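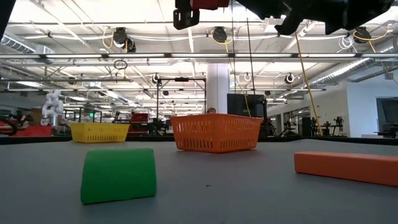 Green arch block, orange bar, and the orange and yellow baskets.

Rindico Foam Blocks and Slotted Baskets

Okay, so I should say up front that I started selling these because I couldn't find a set I liked for my own kids. Everything I ordered was either so squashy that a tower slumped by the fourth block, or so hard it may as well have been wood (and if you've ever had a wooden arch land on your foot at 6 a.m. you know why I was shopping for foam in the first place!). The Rindico ones are firm. You can press a thumbnail into them and the dent comes back out, mostly, by the next morning.

The blocks are sold loose, by shape and color. Arches, bars, cubes and a wedge that I keep running out of. I cut the wedge order too fine in September and I'm sorry to everybody who waited. Gareth Cheetham at the Clirkham warehouse has put me down for 300 more, and they'll go to the waiting list first.

The baskets are the part people write to me about. Plastic, rectangular, slots all the way through the sides, so you can rinse a whole load of blocks under the tap without taking them out. I give mine a squirt of dish soap, swish, and leave the basket on the back step. Please don't put the foam in the dryer. One customer did and sent me the results, and we've agreed not to speak of it again.

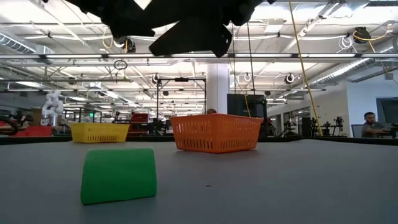
Sizes next, and this is where I get the most returns, so bear with me. The large basket is meant for a shared shelf or a classroom corner. The small one is for one kid, or for the car, or for the odd pieces that never seem to belong anywhere. They don't nest neatly, the rims are different, and I've asked Murnell (who mold them) whether that could change. They said maybe. I wouldn't hold off buying for it.

Ruth Nuttall runs a toddler morning on Saturday and has had the same baskets going for three years. She sorts by color, which I'd never bothered with, and now I do it too, because cleanup goes so much faster when a two-year-old only has to match orange to orange. She also writes the contents on masking tape along the rim. The tape peels off clean if you warm it with a hairdryer for a bit.

A few things to know before you order:

Colors vary a little between batches. If you're topping up a set, tell me when you bought the first one and I'll try to match it.

The foam fades in strong sun. My windowsill arch has gone a sad sort of mint.

Not for kids who still bite everything. The corners are the first thing to go, and replacing them is on you, I'm afraid.

Order code for the mixed box is 771. Schools and playgroups buying more than 200 pieces get the Sotiropoulos rate, named after the first teacher who haggled me down to it. Just mention it in the notes box at checkout and I'll fix the total by hand before I charge you.

Shipping goes out twice a week, and the large baskets travel in their own carton, so don't panic if half your order shows up first!

We use cookies to remember your basket and see which pages get visited. Accept all | Manage settings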